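3.2 Saucers

Household objects are rarely photographed for their dignity, and the saucer less than most. Our saucers are wooden, round and brown, with a raised ring in the middle where a cup is meant to stand. Shibata chose them over the Pukton set, which had a gold rim and, in his words, opinions. Up close (Figure 4a) the grain and the concentric rings are easy to read, even on a marble-patterned surface with scratches of its own.
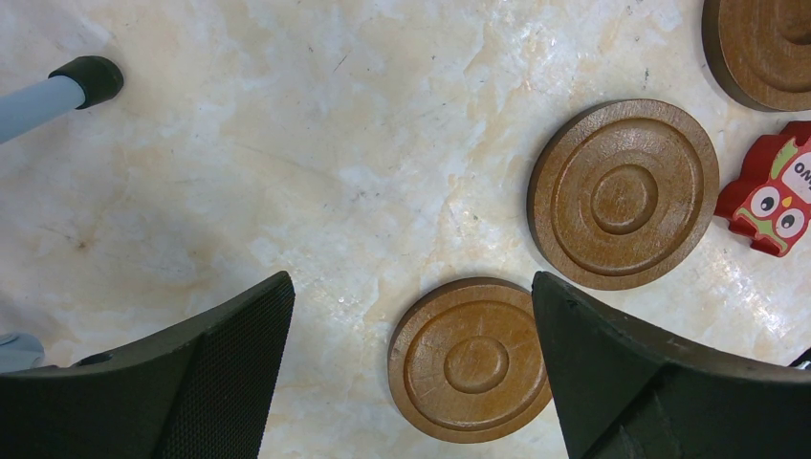 3.3 Layout of the tea table

The layout follows the habits reported by our 40 households, few of whom could be accused of having a system. Saucers go down first, wherever there is space, and the mugs wait together on a tray until somebody wants one. Trí Ông's pilot at Cù asked people to line their saucers up neatly; most gave up within 5 minutes and went back to scattering them. We kept the scatter. Figure 4b shows six saucers spread across the middle of the surface, one lighter than the rest, with the mugs on a dark gray tray in the upper-right corner. A small red-and-white packet with a cartoon character on it lies among the saucers - every tea table we visited had something of the sort.

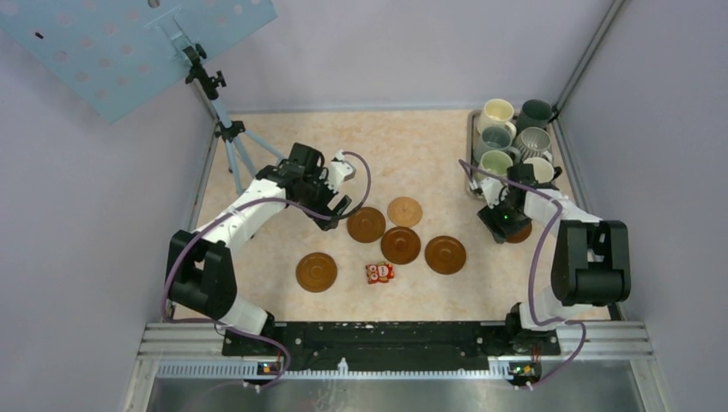
Figure 4. Wooden saucers: (a) close view; (b) layout with mug tray.

3.4 Coding of placements

A saucer was coded as "claimed" once a mug had stood on it for 15 seconds.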